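Leques, juta e varetas: como é que uma coisa tão pequena faz tanto vento?

Última atualização: 22 de agosto

Olá a todos! Hoje vamos falar de um objeto que talvez exista lá em casa, esquecido numa gaveta da avó ou pendurado atrás de uma porta: o leque de dobrar. E, já que estamos com as mãos na massa, vamos falar também do saco de juta onde ele pode viajar, porque o leque e o saco têm mais em comum do que parece. Sentem-se bem, vão buscar um copo de água se estiver calor, e comecemos pelo princípio (que é sempre um bom sítio para começar, embora eu me esqueça muitas vezes dele).

O que faz um leque?

Quando temos calor, a nossa pele transpira um bocadinho, mesmo que não se note. À volta do corpo fica uma camada fininha de ar morno e húmido, como um cobertor que não se vê. O leque empurra esse ar para longe e traz outro para o seu lugar. O suor evapora mais depressa e, ao evaporar, leva consigo algum calor da pele. É por isso que sentimos fresquinho! O leque não arrefece o ar do quarto. Se abanarem um leque em frente de um termómetro bem seco, ele vai marcar a mesma temperatura – experimentem, é uma experiência muito fácil e não suja nada.

De que é feito?

Um leque de dobrar tem 2 partes principais. A primeira são as varetas, as tirinhas compridas que lhe dão força. A segunda é a folha, que pode ser de papel ou de tecido e que está toda vincada em pregas, como um acordeão. As varetas de fora chamam-se guardas, e o nome está muito bem escolhido: quando o leque se fecha, são elas que guardam tudo o que está lá dentro. Numa das pontas as varetas estão presas umas às outras, e é em volta desse ponto que rodam quando o leque se abre.

Muitas varetas são de bambu. O bambu parece uma árvore magrinha, mas é uma erva, prima da relva do jardim e também do trigo! Tem fibras compridas que correm todas no mesmo sentido, de uma ponta à outra, e por isso racha-se em tiras direitas e fininhas que dobram um pouco sem partir. Se tentarem fazer o mesmo com um pau apanhado no parque, vão ver que ele estala logo.

E a juta?

A juta é outra planta. Cresce muito alta, em lugares quentes e com muita chuva, e as fibras que usamos vêm do caule. Depois de cortados, os caules ficam de molho na água até as fibras se soltarem. A seguir são secas, fiadas e tecidas: um fio passa por cima, outro passa por baixo, e outra vez por cima, e outra vez por baixo, até haver um pano. Como os fios são grossos e ficam um pouco afastados, sobram buraquinhos por onde passa a luz.

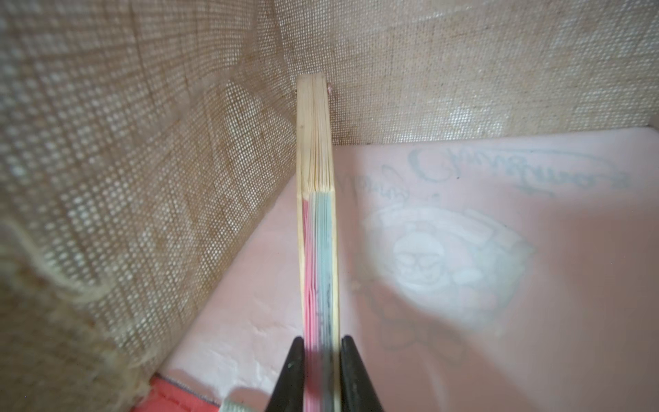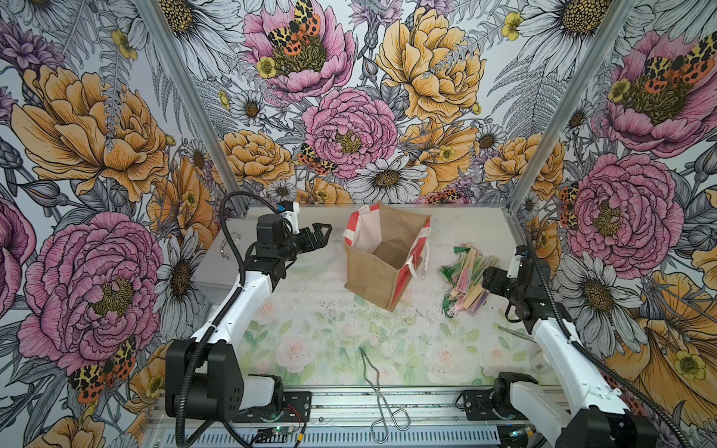
O leque fechado, com o bambu à mostra na parte de cima, e o saco de juta aberto ao lado de um monte de pauzinhos de madeira.

Agora vamos às pregas, que são a minha parte preferida. Uma folha de papel lisa, segurada só por uma ponta, cai para a frente como uma orelha de coelho cansado. Dobrem essa mesma folha em pregas e ela fica direita! O papel é o mesmo, não lhe juntámos cola nem cartão, mas cada dobra funciona como uma pequena parede que não deixa a folha vergar. As telhas onduladas usam o mesmo truque, e o cartão das caixas também, só que esse esconde as ondas lá no meio.

As pregas servem ainda para poupar espaço. Aberto, um leque é largo como um prato. Fechado, cabe no bolso de um casaco.

Vamos fazer um leque

Na oficina Zumau, onde passo as tardes, fazemos uma versão simples. Precisam de uma folha de papel colorido, 2 pauzinhos de gelado limpos, cola branca e um bocado de fio.

Pousem a folha na mesa, com o lado mais curto virado para vocês, e façam uma dobra da largura de um dedo. Virem a folha ao contrário e dobrem outra vez, com a mesma largura. Continuem sempre assim, uma dobra para cada lado, até chegar ao fim. Passem a unha em cada vinco com calma, que um vinco mole dá um leque preguiçoso.

Apertem bem uma das pontas e atem-na com o fio, dando 3 voltas. Depois colem um pauzinho em cada lado de fora, a fazer de guarda, e deixem secar com o leque fechado e um livro pesado em cima. A Yaryna Levchenko, que anda na oficina connosco, pinta as pregas de duas cores, uma em cada face da dobra. Visto da esquerda, o leque parece de uma cor, e visto da direita parece de outra. Fica lindo!

Como guardar um leque

Fechem-no sempre devagar, prega a prega, sem o amachucar. Guardem-no num sítio seco, porque o papel húmido perde os vincos. Um saco de pano é boa casa para ele, desde que não lhe ponham livros em cima. Se o saco for de juta, reparem primeiro se há fios soltos na beira e cortem-nos com uma tesoura (com um adulto por perto), para não se prenderem nas varetas.

Em setembro falamos de cestos de vime. Até lá, vão juntando pauzinhos de gelado, que vamos precisar de muitos.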